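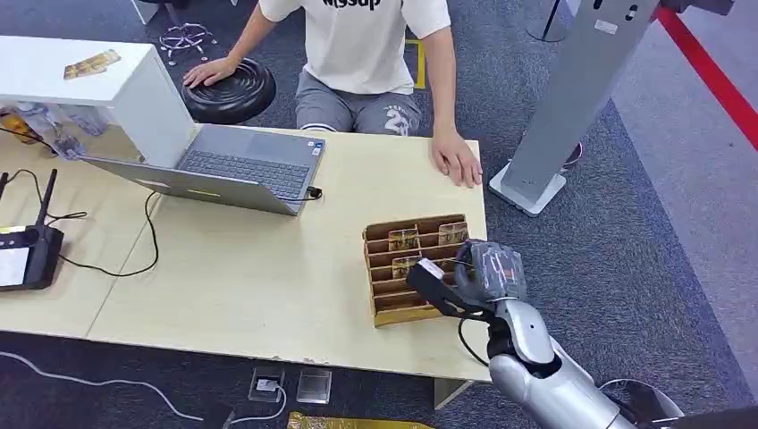 clendine: Cardboard is fine for a week, then the partitions sag and everything leans. I'd go straight to a plastic drawer insert.

Reading time: 2 min

zulema_l: I've heard that, and I don't agree. Mine is a brown cardboard box with thin cardboard dividers, and I've had it since September. It holds small cards and packets standing up, so I can flick through them without tipping the lot out. The plastic inserts I looked at were all too shallow for that.

thibodeaux5: How many are you trying to store? If it's 100 or so, cardboard will do. I've got 508 and had to go to proper trays.

zulema_l: Nowhere near 508. It's only what I'm sorting at the time. The rest live in a drawer. 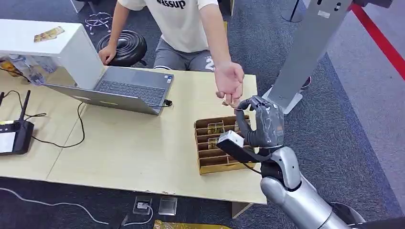
I put one item per slot while I'm sorting and only double up once I know what goes where. The slots are a bit wide for single cards — they slump if you leave them — so I cut a strip of cereal box and fold it in behind them.

Arturo Russo: One per slot is a waste of space. Stand them in a row with a labelled divider every so often, and you'll fit five times as much.

zulema_l: Sure, for storage. For sorting I want to see the gaps.

clendine: Still say the dividers will go. Mine tore where they cross over.

Arturo Russo: Run a bit of masking tape down each join before you load it. I've done 2 boxes that way and neither has torn. Keep it off the carpet too if your place gets damp.

zulema_l: Will try the tape on Saturday. Does the colour of the tape come off on the cards at all?

Arturo Russo: Not the plain cream stuff. I haven't tried the blue.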